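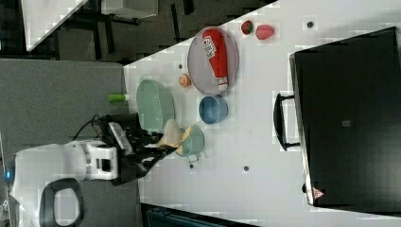
Photo: Siiri Sakalauskas

Home Tickets Play Kitchen Care & Cleaning My Account

Surport Help Desk
Ticket 42 – Ketchup bottle rolls off plate, takes the strawberries with it
Product: Grusto play kitchen, food and dishes
Opened by: Siiri Sakalauskas
Handled by: Elmarie Masilela
Status: Closed

Siiri, first message

Hi! First of all, we love this set. The kids at our playroom have used it every day since July and the strawberries are everyone's favorite, mine included. My trouble is with the ketchup. When somebody serves it on the round plate it lies almost the whole way across, and if the table gets a bump it goes over the rim and rolls. Then it hits the strawberries, and one of those always ends up on the carpet. Is there a bigger plate? Or am I setting the table wrong? Everything is on our white table, the food in the middle and the big green basket near the long edge.

Elmarie, 9:40 a.m.

Hi Siiri, what a great spread! No bigger plate in this line, sorry. A few questions so I can try it on my own desk:

- Is the bottle empty, or has anyone filled it?
- Does the plate rock when you press on the rim?
- Does it happen with the plate anywhere on the table, or only in one spot?

Siiri, 10:15 a.m.

Empty. I weighed it anyway to be sure I wasn't missing something inside, and put dry rice in a spare one to compare. With 200 grams of rice it rolls slower but goes farther, which was fun to find out but no help at all. The plate doesn't rock. It happens anywhere, but it's worse toward the long edge.

Also, a second thing while I have you. The banana has never stood up for us when you set it on its end. Is it meant to?
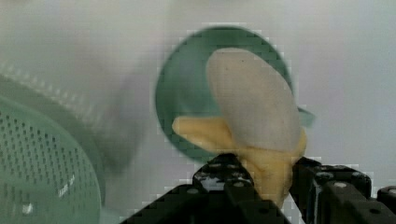 The banana upright, green basket on the left.

Elmarie, 11:05 a.m.

The banana is meant to lie down, so yours is fine. If the kids want it standing, they can lean it inside the mug. I tried that and it looks wonderful, like a very serious milkshake.

On the ketchup, I got mine to roll too, so I'm glad you wrote in! I asked Miklós Vida, who packs these sets, and he had two ideas. One is to lay the bottle so it crosses the middle of the plate and put the blue bowl right up against the rim. The other is a thin cotton napkin folded once under the bottle. Please try both and tell me which one holds.

Siiri, 2:30 p.m.

Tried them.

Bowl only: stopped the plate from sliding, but the bottle still went over on the other side.
Napkin only: held through a pretty good bump. Gave up when Algirdas Mockus leaned on the table with both elbows.
Bowl and napkin together: held. He leaned twice!

I also moved the strawberries over to the right of the plate and put the orange slice on the left, with the basket out past it. Now if one thing goes, it doesn't take the others along. The mug sits between the basket and the bowl and the kids seem to reach for it more there – no idea why, but I'm happy.
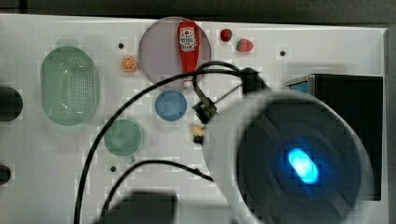 What fixed it

Folded cotton napkin under the bottle, blue bowl against the plate, strawberries out of the bottle's path. No parts replaced.

Elmarie, closing note

I've passed the napkin idea to Nayara Lacerda, who writes the care sheet, and asked her to add a line saying the banana doesn't stand alone. Siiri, thank you for the rice test, I read it out to the whole desk. If a strawberry gets scuffed from all that time on the carpet, reply here and I'll reopen the ticket.

Siiri, 4:10 p.m.

Both strawberries are fine! One small scuff on the mug handle but that's ours, from the door.

Contact Surport | © Surport Help Desk | Back to top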